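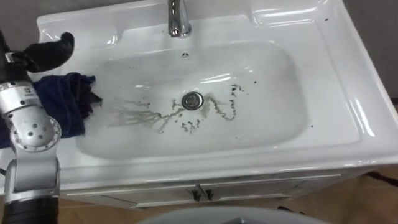 Waschtisch, Aufgabe »Becken auswischen«, Blick von der Kopfkamera. Tuch auf dem linken Rand, Greifer darüber.

Von: Jawad Minhas
An: Liste Mellex-Datenaufnahme
Datum: 31. Mai 2024
Betreff: Re: Becken auswischen, Startzustände

Hallo Tahira, hallo alle,

Antworten stehen unter den Zitaten.

Tahira Butt schrieb:
> Ich habe die Episoden aus Nilletitz durchgesehen, Stand heute
> 2947 im Ordner. Bei vielen liegt das Tuch am Anfang fast
> gleich. Ist das Absicht? Das Modell lernt sonst die Stelle
> auswendig und greift ins Leere, sobald das Tuch woanders ist.

Keine Absicht. Im März haben wir das Tuch immer links auf den Rand gelegt, weil der linke Arm dort gut hinkommt, und dann ist es dabei geblieben. Ab Montag gilt: nach jeweils 20 Episoden neue Ablage. Links, rechts, vorne an der Kante, im Becken. Das Tuch bitte zerknüllt hinlegen und nicht falten. Wenn ein Zipfel ins Becken hängt wie auf dem Bild oben, ist das in Ordnung und soll auch vorkommen.

> Zweite Frage: Wie schmutzig soll das Becken sein? In manchen
> Episoden sehe ich kaum etwas, in anderen ziehen sich die
> Schlieren vom Abfluss bis an die Wand.

Beides behalten. Zu wenig haben wir von den Fällen mit dünnen, verzweigten Spuren und einzelnen Spritzern. Auf dem Bild sieht man so einen Fall, dazu ein paar dunkle Krümel auf der Ablage außerhalb des Beckens. Die Krümel gehören nicht zur Aufgabe. Wer sie mit wegwischt, macht nichts falsch, die Episode zählt trotzdem nur nach dem Zustand des Beckens.

> Und was machen wir mit abgebrochenen Versuchen?

Nicht löschen. Als »abgebrochen« markieren und in einem Satz dazuschreiben, warum. Fällt das Tuch herunter und wird wieder aufgenommen, ist das kein Abbruch. Solche Episoden möchte ich ausdrücklich haben.

Noch zur Beleuchtung: Die Glanzstellen auf der Keramik stören die Schmutzerkennung. Gondal hat vorgeschlagen, die Deckenlampe auszulassen. Ich bin dagegen, in einem normalen Bad ist sie auch an. Wir nehmen 1000 Episoden mit Licht und den Rest gemischt auf.

In Porkdale steht ab nächster Woche der zweite Waschtisch bereit. Dort dann bitte dieselben Regeln, aber eine eigene Kennung im Namen der Episode, sonst können wir die beiden Orte beim Auswerten nicht trennen.

Tahira, kannst du die Anleitung für die Bediener bis dahin anpassen? Abschnitt 2 reicht, der Rest stimmt noch.

Gruß
Jawad

Diese Website verwendet Cookies, um das Listenarchiv bereitzustellen. Mit der weiteren Nutzung stimmen Sie dem zu. Einstellungen | Akzeptieren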